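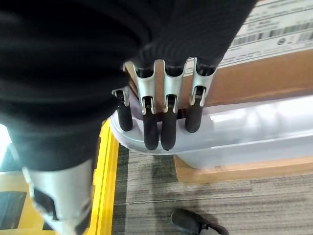 Chapter 6
Writing the Island Guide

Pick up any guidebook to a small island and you hold years of ferry rides, wrong turns and very good lunches! In this chapter we look at how writers turn all that into pages a traveler can use.

We start with Vasiliki Karras, whose first guide to Torton ran to 65 pages and listed nine walks – she had done every one of them in both directions. Her notebooks are a joy to read, full of bus times and bakery hours, and we will borrow from them often.

Later sections move on to maps, hotel listings and the tricky matter of prices, which change faster than any printer can work. Before you read on, think of a place you know well. Where would you send a visitor first, and what would they need in their bag? Jot down your answer and keep it handy for Exercise 1.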